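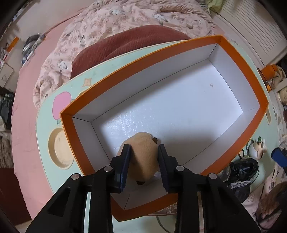

Plush toy in the orange box, on the table.

July
By Phyllis Haworth

Section 3: Setting up the small-things box

If you've followed along this far, your Flatham table is unfolded, the legs are locked, and you're ready for the fun part (well, I think it's fun!). This section covers where the box goes on the table, what goes into it, and how to get the whole lot cleared away before bedtime. I've set up plenty of these for nieces, neighbors and myself, and I still do it in the same order every time.

You will need your table, one open box with straight sides, a soft cloth, and a patch of floor next to the bed. I like a box with a pale inside and a bright outside. Small stuff shows up against the white, and you can spot the orange from the doorway when you're hunting for it.

1. Wipe the tabletop with the cloth and let it dry. Go gently over any stickers or printed shapes. I once scrubbed half a strawberry off a Fidodside table and I'm still sorry.

2. Press down on each corner of the table with the flat of your hand. If it rocks, go back to Section 2 and redo the legs. Don't fold up paper and stick it under a foot – it slides out the minute you lean on that side.

3. Set the box down with a long side facing you. Keep it clear of the cup holder if your table has one. You'll want your drink there, and reaching over a box with a full mug is asking for it.

4. Put the softest, bulkiest item in first. A plush toy makes a good start, and it gives the little hard things somewhere quiet to land.

Note: Leave the box without a lid while you're sorting. I know the Stokthorpe ones come with a snap-on lid, and it's a very nice lid, but you'll be taking it off every ten seconds.

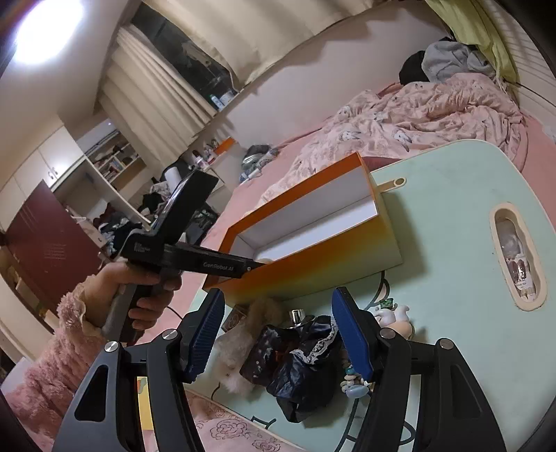
Box tilted at the table edge, small things on the floor below.

5. Now for the floor. Gather everything that belongs in the box into one spot on the rug, close to the table, so you aren't crawling from one end of the room to the other. Beads, figurines, bottle caps, little bags, all of it. On a patterned rug like the rose one I go over the spot with my palm afterward, as tiny things vanish into a print.

6. If you have strings of beads, lift them from the middle and lower them in last. They hook onto everything, especially lace trim.

CAUTION: A box that sits tilted at the edge can tip. Before you add anything with weight to it, slide it back until the whole bottom is on the tabletop. Caps and beads should also be kept well away from babies and pets, and that goes double while they're on the floor.

CAUTION: Don't lift the table by its cutout handle with the box still on top. Box off first, then table. Every time, even when you're only shifting it over a little!
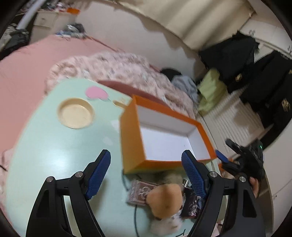
Working from the floor beside the bed.

7. Sorting goes fastest when you decide on an order before you touch anything, and mine is soft, flat, shiny, loose. It sounds silly written down but it really does stop me from picking up the same thing over and over. So from the pile below the table I'd take the fluffy tan-and-white toy first, then the patterned card pack standing in for "flat," and the dark glossy bag after that. Anything left over is loose and goes in by the handful. Do check the tabletop too before you call it finished, up by the far edge, where a little stick or a tag can lie for weeks without bothering anyone.

8. Carry the box with both hands, one under each end, to wherever it lives. Mine goes on the bottom shelf of the Abbasi bookcase. A bedside cabinet is fine as long as the top isn't already piled up.

9. Fold the table following the steps in Section 2, in reverse, and shake out the blanket. I find at least one bead in mine nearly every time.

Note: If the box is so full that things sit above the rim, start a second one. Squashing them down bends cards and creases bags, and then whatever you want is always at the bottom. I split mine into soft things and everything else, and that has held up so far.

Section 4 covers cleaning the box and getting old sticker glue off the table.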